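Minutes, Clesano craft room meeting, 2020-01-18

I'm minute-taker again, so you get these in my voice and with my spelling. We started a bit late while the kettle boiled, and we had enough people to vote on things, which makes a nice change from August!

## Last minutes

Accepted as sent, apart from one fix. I'd written that the Sunemham hall was lending us trestles for the winter, and it's only lending them for the open day. Sorry, that was my muddle.

## The table

Most of the evening went on this one. The new wooden table is in, everybody likes the pale colour, and everybody has an opinion on how to look after it. Half of us want a cloth over it at all times. The other half (me included) think it's a work table and ought to be worked on. I do love that long grain, though, and I'd be sad to see paint rings on it by the end of the month.

We talked for ages about where things should live between sessions. At the moment stuff gets left out and the next group has to shift it before they can start. The tall things are the worst for getting knocked over, and it was suggested they go at the back of the shelf with the short ones in front.

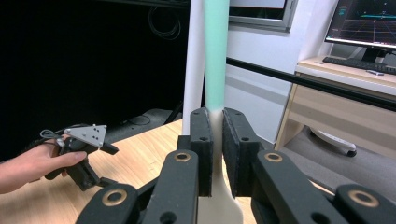 The Nnaji group would like to keep their own shelf and the rest of us are fine with that, as long as it's labelled and they don't creep onto the one below. Labels to be written in marker in letters big enough to read from the door.

Agreed on the table:

- Cloth on for paint and glue, cloth off for everything else.
- No hot mugs straight on the wood. There's a stack of coasters in the drawer — please use them!
- Whoever is last out clears the top completely and wipes it with a damp cloth, then a dry one.
- No spray cleaner until we've found out what the surface can take. I said I'd ask the shop.
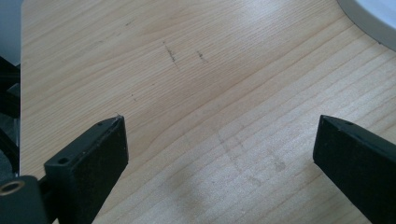 ## Money

We have $1047 in the account after paying for the table. The Unum grant form asks for a written quote for anything over $400, so the storage cupboard will need one and the shelf brackets won't. The brackets came to $55 and I've been paid back, thank you.

Somebody asked if we could put up the tea money. We went back and forth and left it where it is.

## Open day

Trestles from Sunemham to be picked up the evening before, by anyone with a roof rack. We're putting the new table by the window for the demonstrations, and the trestles along the wall for the finished work. I'd like the colours grouped together this time, greens with greens and so on, and I got a few nods on that so I'm writing it down as agreed.

Two jobs still need a name beside them: the sign for the front door, and the baking. The sheet is on the corkboard.

## Other bits

The back tap drips again. Clesano has been told and will send somebody.

The broom has gone missing. If it's at your place, could you bring it back?

Next meeting same time, same room. Bring your own mug, we're short.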